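The Sausage Supper

My aunt had one rule about the December supper, and the rule was that everybody ate their sausage off a stick. Forks were for the other 364 days. She had picked this up at a fairground in Collow when she was nine, and by the time I came along it was law.

So when she left me the house in Flundon (and the good tablecloth, and the bad one, and more than 200 jam jar lids in a drawer I still can't open all the way), I figured the supper came with it. I wrote to all the cousins. I bought sausages from El Idrissi on the corner, who wrapped them up in paper and threw in an extra one for luck, and I walked home so pleased with myself that I missed my own street and had to double back past number 82.

Then the snow came! The Kastura road closed at noon and the phone started up right after. One cousin was stuck at the gas station. Two had turned around. The last one called at four to say she was so sorry, so very sorry, and was I going to be all right?

I told her I was going to be fine. I hung up and stood there with the phone in my hand, looking at the stack of plates I'd gotten down. I put them back, all except one. And then I did what my aunt would have done, and laid a place anyway. Brown table, no cloth (the good one had a stain I'd been planning to hide under the bread). A plate, a bowl for the mustard, a glass over on the far side where she always sat, because she liked to reach for it. She said a drink tasted better if you had to go get it.

I cooked one sausage. It split a little, so I ate that one standing up at the stove and cooked another, the lucky one, and pushed the stick in and carried it through.
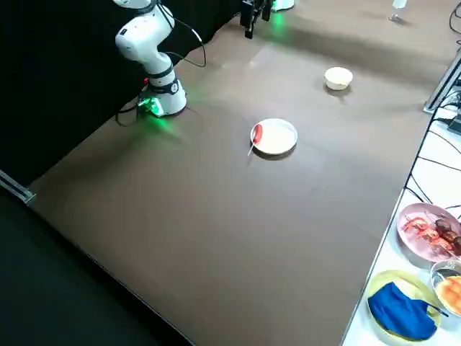
Supper for one, with the mustard still to come.

I couldn't find the mustard. I looked in the pantry, then behind the flour, then in the drawer with the lids, up to the elbow. When I finally got hold of the jar it was at the back of the refrigerator, and there was just enough left to scrape out with a spoon.

I was still scraping when somebody knocked. It was the cousin from the gas station, snow up to her knees, holding a bag of chips and asking if she was too late.

"Do you have a stick?" I said.

She did. She'd brought her own.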